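Plomudside Bench Notes
Apr 23, 2024

Long thread tonight, so get yourself a drink. I want to tell you how our little digging arm tried to push itself through the bottom of a tray of soil, because I've been chewing on it for days and I'd love for somebody else to be spared the same afternoon.

For anyone new here (hello, and welcome!), the arm is called Tilness. It's printed in turquoise plastic, driven by hobby-grade bus servos, and its whole purpose in life is to learn to scoop dirt. The control code is Bandlow, which I've been writing and rewriting on evenings and weekends since August.

The routine is a simple one. Reach over, push the scoop in, drag it a little, curl the wrist, lift, dump, go back and start again. We'd done 36 full cycles that day and I was feeling very pleased with us both, which should have been a warning in itself.

On the next cycle the scoop went in and stayed in. No drag, no curl. The upper arm started leaning, the shoulder servo began making that thin whining noise you never want to hear, and on my screen Bandlow was cheerfully reporting that everything was fine.

I want to dwell on that last part. The log said the arm was tracking its path beautifully. The positions on the plot were moving along, smooth as you like. Meanwhile the real arm was stuck at the bottom of its dig, straining, with every joint holding the last command it had heard.

My first reaction was the wrong one, and I'm telling you so you can do better. I reached for the scoop. It's a small arm! It looks like a toy! But a stalled servo that suddenly gets its signal back will jump to wherever it has been told to be, and my fingers would have been under it.

I caught myself and went for the power supply. The switch was at the back, behind a coil of extension cord, and I had to feel around for it. By the time I found it there was a smell. If you've ever cooked a servo you know the smell and I'm sorry for bringing it back to you.
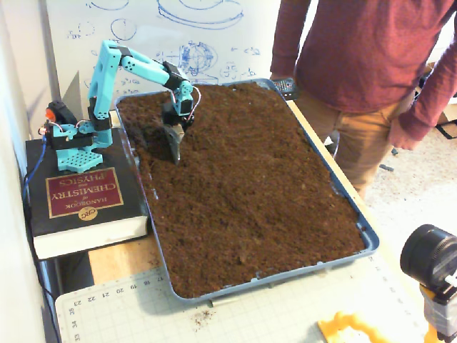
Wiring was my last suspect, I'm embarrassed to say, and it was the culprit. I spent the first evening on soil. I decided the mix was too dense, that I'd set the dig too deep, that a lump had jammed the scoop. All reasonable guesses when the business end is half buried. But look out past the wrist servo, at the thin red and white wires looping off to the side. Each time the wrist curls, that loop flexes, and the bending all ends up in the last little bit before the connector.

I unplugged it and gave it a gentle tug and one conductor slid right out of the crimp. It had been making contact when it felt like it. Standing still it tested perfectly, every time, and I tested it over and over. It only opened up when the wrist was pitched down and pushing.

So that explains the dropout. What it doesn't explain is why the arm kept pressing, and this is where I have to own up, because that one is all mine.

Our servos hold their last target when they stop hearing from the controller. That's a perfectly sensible thing for a servo to do if it's holding a camera up. It's a terrible thing to do if the last target was below the surface of a tray of dirt and there's no way through to it.

Bandlow has a watchdog for this. If any joint goes quiet for 125 milliseconds, it's supposed to cut torque on the whole arm. I wrote it, I tested it, I was proud of it. And then one night I got tired of false alarms and made it retry the read first — and when the retry failed too, it filled in the commanded position as if it were the measured one, and reset the timer.

Read that again if you like, I had to. The arm wasn't answering, so the code answered on its behalf. That's why the plot looked so smooth. I was looking at my own commands coming back to me.

The comment above that line, in my own handwriting so to speak, says "temporary, fix before soil tests." I have no memory of writing it. I do remember the false alarms, and I'd bet you a nice lunch that they were the same bad crimp, trying to tell me weeks early.

Damage report. The shoulder servo is done for. It turns with a gritty click partway around and it draws too much current just sitting there. The wrist servo seems all right, though I don't trust it yet. I've ordered replacements from Reinholz, and a bag of proper strain relief clips, which cost less than the postage.

Nobody was hurt and nothing caught fire, and I know how lucky that makes me. A burnt-out servo is a cheap way to learn it. Please don't let the size of these arms fool you, especially if you have kids or students around the bench.

What I've changed so far. A missing reading is now a missing reading. Bandlow draws a gap in the plot, marks it red, and never fills it in. The retry is still there, but it runs inside the watchdog window and can't reset anything.

There's a load check as well. If the shoulder current stays high and the joint isn't moving, the arm stops trying and torque goes to a very low setting. I went back and forth on cutting it entirely, but with the arm raised that drops the whole forearm, and a falling forearm is its own kind of trouble. A soft hold lets it sink slowly.

The trouble is that my controller can't tell a servo to relax if the servo can't hear it! So the real fix has to be in the power line. There's now a relay on the servo supply that opens unless Bandlow keeps it alive, and a big ugly stop button wired in series, mounted at the front edge of the table where my hand lands without my looking.

For the wiring, I've anchored the loop on both sides of the wrist so the bend happens in the middle of a generous length and the connector never feels it. I re-crimped every lead on the arm while I was at it. Two more came out with a light pull. Two! I'd have sworn to you they were all good.

I also wrote a fault test, and I'd urge you to do this one even if you skip everything else. With the arm clear of the tray, I pull the wrist connector by hand, mid-motion, and see what the software does. The old version sailed right on for 16 seconds before I gave up and stopped it. The new one opened the relay before I'd finished pulling my hand away.

A few of you asked me earlier whether a force sensor in the scoop would have saved us. Maybe, and I'd like one someday. But its signal would have come back through the same bundle of wires, into the same code, and I suspect the me of a few weeks ago would have found some clever way of smoothing that over too.

Still to sort out: grit. I found soil in the wrist connector housing when I opened it up, and I can't say yet whether it helped loosen the crimp or just wandered in afterward. If you've sealed small connectors against fine dirt without making them a misery to unplug, I would dearly love to hear how you did it. Photos very welcome.

I'll add to this thread when the new shoulder is in and we've run dry cycles over an empty tray. Soil comes after that, and I've deleted the comment.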